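Testton council skipping the swearing-in?

gundix25
So 3 of our council members say they won't show up when the new mayor gets sworn in. I voted for one of them and I'm kind of annoyed - it's one evening, go sit there!

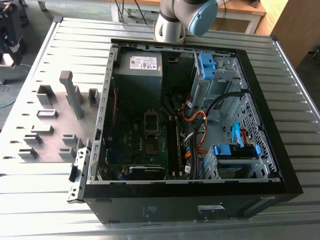
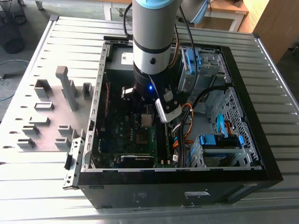
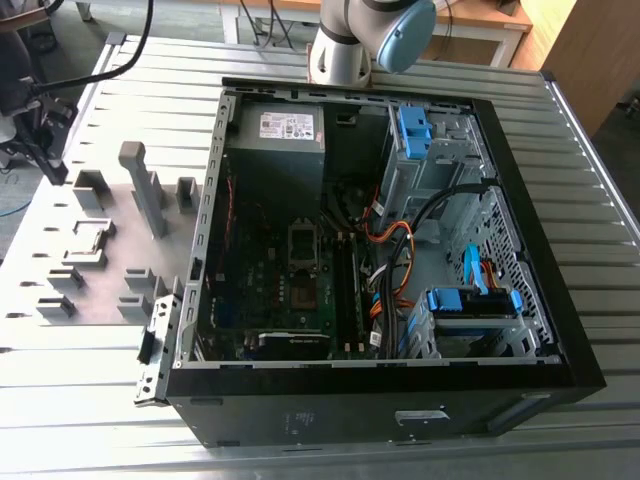
Virág
Disagree. Staying home is a statement too, and I'd do the same after that campaign.

gundix25
Fine, but he won by 746 votes. That counts for something.

tikier_11
Are the seats open to the public? I'd go.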